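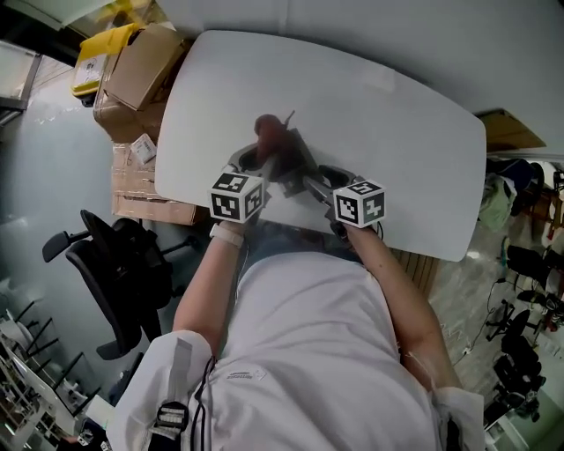

Hajnalka Sipos wrote to us the morning after the open day to say she had expected to stand behind a rope and watch, and instead spent most of her visit with the gripper in her own hands, and could we please do it again in October? Yes, we can! Details are further down.

Skeltida hand-held gripper
Demonstration and try-out page

The Skeltida is a gripper you hold and work yourself. You pick things up with it, put them down, turn them over, and the movement of your hands becomes the lesson a robot arm learns from later. It has a grey body, dark fingers at the front and a white marker cube on each side, so its position can be followed while you work. Most people use both hands, and we'd suggest you start that way too.

What we love about it is how quickly people stop thinking about the tool. Ilona Fekete ran the table at our Nelden workshop, and her whole introduction lasted less time than it takes to drink a coffee. After that it was sit down, sleeves out of the way, have a go. Small upright objects are the best thing to begin with - they tip over if you rush, and you feel straight away how gently the fingers can close.

What happens at a demonstration

You sit at an ordinary table with the gripper and one object. First you try a plain pick and place, as many times as you like. Then Benedek Bodnár moves the object somewhere awkward, close to the edge or lying on its side, and you try again. Groups of 4 work well, with everyone getting a proper turn and plenty of time to watch the others (watching is half the fun, and you pick up a lot from other people's wrists).

At the end we play a few of the recordings back on the Tirkovley arm, which follows the same path at its own pace. There was a real cheer in the room when it set down its first object. Vibeke Vestergaard asked whether it copies hesitations as well. It does! If you stop halfway to think, so will the arm, unless we trim the recording first.

Good to know

Keep the marker cubes uncovered. Fingers creep up over them when people concentrate, and the recording then has a gap in it.
Left-handed and right-handed visitors use the same unit.
Long sleeves are fine if they can be rolled up.
Children are welcome from the age of 5, with an adult at the table.
Please don't wipe the cubes with anything wet. A dry cloth is enough.

Set supplied

Gripper with 2 marker cubes fitted
Spare pair of fingers
Dry cloth
Printed handbook in English or Hungarian

The older Hajdu fingers do not fit this model. We've been asked for an adapter and Szabolcs Hegyi is working on one, but there's no date for it yet.

Next visits

The October open day will be at Nelden again, in the same workshop. Schools and clubs can ask for a visit of their own - write to Ilona with the size of your group and anything you'd like to try picking up. Bring your own objects if you can, the odder the better.

Page updated 08/04/2021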